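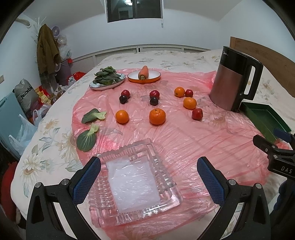 Last year's panel did more for me than any locker room speech I ever sat through, wrote one former player after our 2018 session, and I wish I had heard it when I was 19.

The Clarka Athlete Forum is looking for speakers and discussion leaders for its second public program, to be held in Ultham in July. We want current and former athletes, coaches, trainers and officials who are ready to talk about what sports figures can do, and should do, when something is wrong in the places they live and play.

The first program drew 121 people over two evenings. Most of them were high school and college athletes. The comment cards asked for the same thing again and again: fewer prepared remarks, more time for questions, and more speakers from outside the top leagues. We have planned this year's sessions with that in mind.

What we are looking for

We have 10 places to fill. Eight are for panel speakers and 2 are for discussion leaders, who will each run a small group after the panels. You do not need to be well known. A minor league pitcher who spoke up about housing, a track coach who worked with the city on park safety, or a referee who has dealt with abuse from the stands would all be a good fit. We are open to any sport and any level of play.

You should be able to:

Speak for 12 minutes without slides
Take questions from an audience that may not agree with you
Attend one planning call in the month before the event
Be in Ultham for both days of the program

Discussion leaders should also have some experience running a group. Coaching, teaching and union work all count.

Topics

The panels this year will cover speaking out during a season, working with local police and city government, contracts and public statements, and what happens after the cameras leave. If you have a different topic in mind, tell us. One panel slot has been left open for this.

We do not tell speakers what position to take. We do ask that talks stay away from endorsing candidates for office, and that you let us know ahead of time if your team or employer limits what you can say in public.

Pay and expenses

Each speaker and discussion leader receives a flat fee, paid within 30 days of the event. Travel inside the country and two nights at the Holtar Hotel are covered. Meals are provided on both days. If you need child care in order to take part, put that in your application - there is money set aside for it.

The program is paid for by the Nkosi Fund and by ticket sales. A total of $3,441 was left over from last year and has gone into the travel budget.

How to apply

Send a letter of no more than one page saying who you are, what sport you are or were in, and what you would like to talk about. A short audio or video clip of you speaking is helpful but not required. A phone recording is fine. Please include the name of one person we can contact as a reference.

Applications can be mailed or dropped off at the Clarka office in Ultham during business hours. We read them as they come in, and we will reply to everyone who applies - including those we cannot place this year.

Posted Apr 22, 2019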